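Giving up coffee, sort of

July 1, 2022

So I've done a whole month without coffee and I promised a few of you I'd write it up, which I've been putting off for days by drinking tea and staring out of the window. Here we go anyway!

Some background for anyone new. I used to drink 5 cups a day. The first one before I'd put my slippers on, the last one somewhere after dinner, and then I'd lie awake at two in the morning wondering whether I'd locked the bike. My friend Hatsue Ogura had been telling me for years that I should try tea properly, with leaves, and I'd been nodding for years and not doing it. Then at the end of spring my coffee machine started leaking all over the worktop, the repair was going to cost more than I wanted to spend, and I thought, right, June. June is the month.

The first 4 days were horrible. I'm not going to dress it up. I had a headache that sat right behind my left eye and I was rude to a parcel courier (sorry, if you're reading). I went to bed at half past eight and woke up cross. Feven, who I share the office with, started leaving biscuits on my keyboard without saying anything, and I ate them without saying anything back.

Then on the fifth morning it just went. I woke up with a clear head and lay there waiting for it to hurt and it didn't. I made a pot of plain black tea, far too strong, and drank the lot on the back step.

What I hadn't thought about at all was the cups. I know that sounds daft. But coffee I would drink out of anything, a jam jar if I had to, and tea is fussier, or I've become fussier, I can't tell which. Thick mugs make it taste of mug. My glass ones burn my fingers. Paper I'd always been snobby about, and now I rather like it for a quick one when there's a lot of people and nobody wants to be stuck at the sink, especially if it's got a bit of pattern on it.

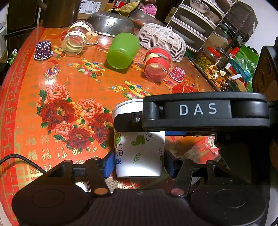 Green leaves and swirls on a paper cup. I'm a sucker for a leafy pattern.

Anyway, the tea itself. I started with supermarket bags and then Hoi-yan Tam took pity on me and gave me the end of a tin of oolong, and that was the real beginning of it. I'd only ever had oolong in restaurants, where it comes in a metal pot and you pour it while talking and never really notice it. At home, with the kettle left to cool for a bit, it tasted like toast and flowers. I know how that sounds. I'd have rolled my eyes at me too.

After that I went a bit mad. I bought a little pot from Lillberg, the homeware shop next to the station, and it pours beautifully if you fill it halfway and dribbles down your wrist if you fill it to the top. I bought a strainer that doesn't fit the pot. I bought a bag of smoky stuff from Drinari's market stall that made the whole kitchen smell like a bonfire, and my other half asked very politely if it could live in the shed. It now lives in the shed.

Chi-keung Poon lent me a book about it all and I've read as far as the chapter on water, which was a lot longer than I expected a chapter on water to be. He says you can skip it. I've tried filtered and I've tried straight out of the tap and I couldn't tell you which was which, so I've gone back to the tap.

The sleep thing is real, though, and several people asked me about that. I'm dropping off before eleven most nights. Yes, I know there's caffeine in tea as well, three of you have emailed to say so, and I do stop after lunch and switch to mint or those roasted barley ones. The mint comes from a pot by the back door which I've been trying to kill for years and can't.

I miss the smell. I walked past the café on the corner last week while they were grinding and I stood there like a dog outside a butcher's. And I miss having a thing to do with people. "Fancy a coffee?" is such an easy thing to say, and "fancy a tea?" makes it sound like I've got bad news.

Which is partly why I've been having people round more, and why I've gone soft on tablecloths. I never owned one until this year! Wipe-clean, loud as you like, as much fruit as possible. Tea gets spilled, cups go over, you pass a cloth round and carry on chatting.

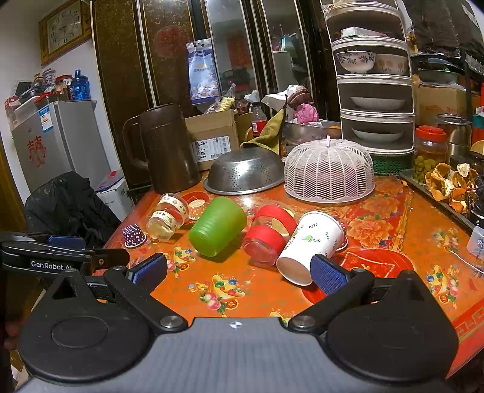 Fruit AND flowers on orange. One cup down.

Will I go back to coffee? Probably, a bit. Kwan-ho Ng has offered me his old stovetop pot and I haven't said no. I'm thinking one on a weekend morning, with the paper, and tea the rest of the time. Feven thinks I'll be back on five by the autumn and has offered to put money on it.

If you've got a favourite oolong that doesn't cost the earth, do tell me in the comments. And if anyone knows where to get a strainer for a very small round pot, I've got the measurements written on the back of my hand as we speak.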